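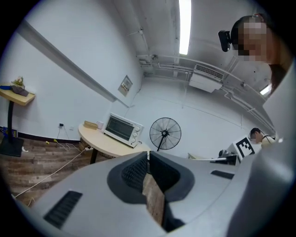
4. Recording a demonstration by hand

By now your Tundinar hand gripper should be charged and paired, and you're ready for the part most people enjoy: showing the robot how a job is done by doing it yourself. Take your time over this. A calm, ordinary demonstration teaches more than a fast one, and you can always record another.

Before you start

Walk the route you plan to take, from where you'll stand to where the work is. Tuck power cables against the wall or tape them down -- your eyes will be on your hand, and a cable is easy to forget. If you use a marker box, set it where the gripper camera can find it and leave it there for the whole session.

Steps

1. Hold the gripper by its handle with your wrist relaxed. Keep your fingers off the side vents.

2. Turn on the room lights and leave them as they are. Changing them halfway through means starting a new session.

3. Point the camera toward the marker until you hear two short tones, then hold still for 4 seconds.

4. Press the record button once and move to the first object at the pace you'd use at home, setting the table on a quiet evening.

5. Close the jaws fully before you lift. Carry the object to its place, set it down, and open the jaws all the way before backing off.

6. Press the button again to stop. Wait for the long tone before putting the gripper down.

Repeat steps 3 to 6 for each demonstration. The gripper stores up to 625 recordings, so there's no need to be stingy with practice runs. Delete the ones you don't like from the Sessions page.

Note: If you fumble, just stop and begin again. Please don't trim the mistake out later, as the motion on either side of the cut won't match up.

Caution: Never use the gripper on hot dishes, or inside an oven that has been running. The finger pads soften with heat.

Caution: Ask anyone helping you to stay out of your path while you're recording.

When you have 6 good demonstrations of the same task, go on to Section 5, Sending Recordings to the Robot.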